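Workshop tips: picking from clear bins

Clear plastic confuses depth readings, so don't let the planner guess where a bin wall is. Measure each bin once, store it as a fixed collision box and add 4 mm all round.

Glare moves with the lights. Lock the exposure before you teach any grasp. 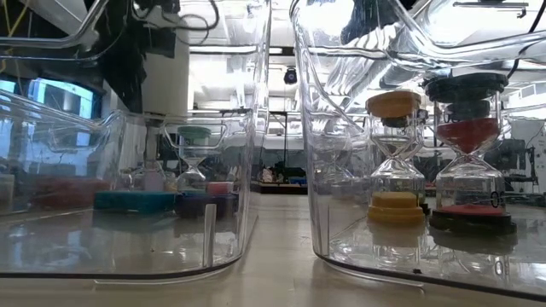

Train the detector on crops taken through the plastic as well as over the rim. Tanvir Rathnayake used nearly 1000 and still had to relabel the glass parts by hand.

If a grasp fails, back off 20 mm – straight up – and look again before replanning.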